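Chapter 4
Table Tops: Reading, Cleaning and Repairing a Wooden Surface

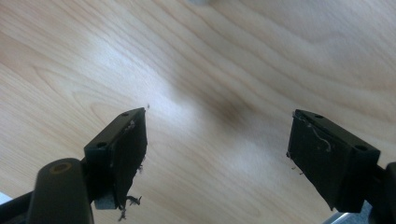 A table top is the hardest-working surface in most homes. It is leaned on, written on, eaten off, wiped several times a day and left in the sun. A wardrobe door may go for years without being touched except at the handle. For this reason the trade treats table tops as a subject of their own, and so does this book.

The chapter has four parts. Section 4.1 deals with grain and how to read it. Section 4.2 covers finishes and how to tell them apart. Section 4.3 is about marks, and Section 4.4 about cleaning and minor repair. You should have read Chapter 3, on timber and moisture, before you start. The practical work at the end needs a sample board of light-coloured wood, prepared as in Exercise 3.5.

By the end of the chapter you should be able to:

describe the grain of a table top in plain terms
test a finish without damaging it
tell a mark in the finish from a mark in the wood
choose a cleaning method and say when to stop

4.1 Reading the grain

The lines on a wooden surface are the growth rings of the tree, cut through at one angle or another. When the saw passes close to the centre of the log, the rings meet the surface steeply and show as narrow, fairly straight lines. When it passes further out, the rings are met at a shallow angle. The lines then spread into arches and long curves, and sometimes close up into ovals. Boards cut in this second way are called flat-sawn or plain-sawn.

Grain matters to anyone who cleans or repairs a table, even if they never cut a board. Sanding across the lines leaves scratches that show as soon as a finish goes on. Sanding along them leaves scratches too, but they are much harder to see. On a top with strongly curved figure there is no single direction that follows every line. The usual practice is to work along the length of the board and accept a small amount of crossing where the arches turn.

Figure also affects how easily a mark is noticed. Hildegard Pfeiffer, who taught surface repair at the Pullell workshop, used to set her first-year students the same task every March. She gave each of them a board with one repaired dent and asked them to find it. On plain, straight-grained boards it was usually found within a minute. On boards with bold arches, several students gave up.

Light

Always look at a table top from more than one side. A smooth surface reflects a window or a lamp as a patch of glare, and inside that patch the grain can vanish almost completely. So can scratches, rings and small stains. Walk round the table, or turn the sample board, until the glare has moved off the part you want to see. Then crouch so that your eye is only a little above the surface. Raised grain and dents show best from this low angle.

Shadows cause the opposite mistake. A soft dark patch on pale wood may be a stain, or it may be the shadow of something held over it. Move your hand, your tools and your lamp before you write anything down. Rainer Janssen's notes from the Grolteck repair course record a student who spent half an afternoon on a "water mark" that belonged to a lampshade.

Dust and loose dirt

Clear the surface before you examine it – and again before you rub it with anything. Specks of grit that look harmless will scratch a soft finish if they are dragged under a cloth. Use a clean, dry brush first. Follow with a cloth that is barely damp, folded so that a fresh face can be turned out after each pass. Lint left behind by the cloth should be lifted off, not pressed down.

Check your own equipment in the same way. Worn pads and fraying cloths shed fibres, and a fibre caught in wet varnish has to be cut out once the coat is hard.

Terms used in this section: growth ring, flat-sawn, figure, raised grain.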